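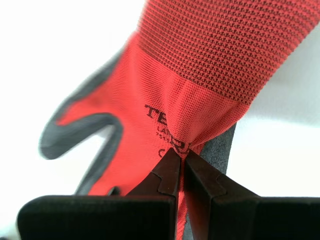 Does a longer lunch break help students pay attention in the afternoon?

In our survey, most students said it did, but mainly on days when they had time to go outside after eating. Teachers were less sure, and the students with the longest lunch lines noticed the smallest change.

Lunch Break Length and Afternoon Classes
Student project report, Social Studies
Submitted 2024-05-06

Introduction

Lunch at Dullholm High School used to be 20 minutes long. In February the school added 10 minutes to it and took the time from the morning homeroom period. Ametepe High School, on the other side of town, kept its old schedule. This gave us 2 schools to compare. We wanted to find out whether students felt more awake in their afternoon classes after the change, and what they did with the extra time.

We picked this topic after a class discussion about the school day. Many people had strong opinions about lunch, but they were talking only about their own table or their own friends.

Method

We wrote a one-page survey and gave it out during homeroom at both schools. We got 233 completed surveys back. The questions asked how long students waited in line, how long they had left to eat, whether they went outside, and how well they could follow the first class after lunch. Names were left off the form. We also asked teachers of afternoon classes to write a few sentences about what they had noticed.

Answers were typed into a spreadsheet and sorted by school and grade level. Forms with a blank second side were not used.
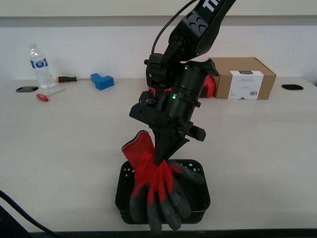
Figure 2. Robotic arm with a pair of work gloves in a small black plastic basket.

Results

Students at Dullholm were more likely to say they finished their food. They were also more likely to say they had time to talk to friends or walk around the courtyard. Those who went outside gave the best ratings for the first class after lunch. Students who stayed in the cafeteria gave ratings close to the ones from Ametepe.

The line was the most common complaint at both schools. Ninth graders at Dullholm come from the far hallway and reach the cafeteria last, and several wrote that the added time all went to standing in line. Students who bring lunch from home did not have this problem.
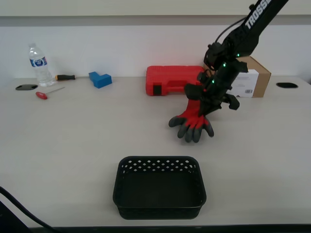
The class that comes right after lunch also made a difference. Students who had math or history then wrote about feeling sleepy much more often than students who had shop, art or gym. In a hands-on class you are on your feet and have equipment to deal with. Even a work glove like the red and gray one, with a knit back and a dipped palm, has to be put on before the work starts, and that small bit of activity may help people settle in. Our survey did not ask about this directly, so it would need its own question next time.

Teachers gave mixed answers. Some wrote that fewer students came in still eating. Others said the shorter homeroom made mornings feel rushed, and that announcements now ran into first period. One science teacher saw no difference at all. We had expected the teachers to agree with each other more than they did, and

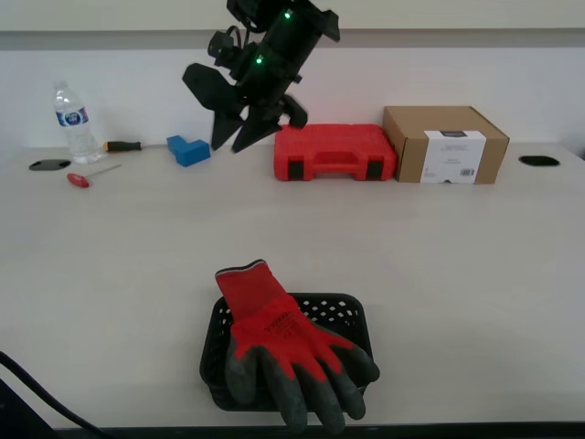
we think part of the reason is that they teach different grades, which reach the cafeteria at different times.

Problems with the study

We did not survey anyone at Dullholm before the schedule changed, so students had to remember how they felt earlier in the year. The Ametepe cafeteria is also bigger. Spring weather may have raised the number of people going outside.

Recommendations

We suggest that Dullholm keep the longer lunch and open a second serving line for ninth graders. The courtyard doors should be unlocked for the whole period. Homeroom announcements could be posted on paper so that first period starts on time. A second survey in the fall should use the same questions, plus one about which class comes after lunch.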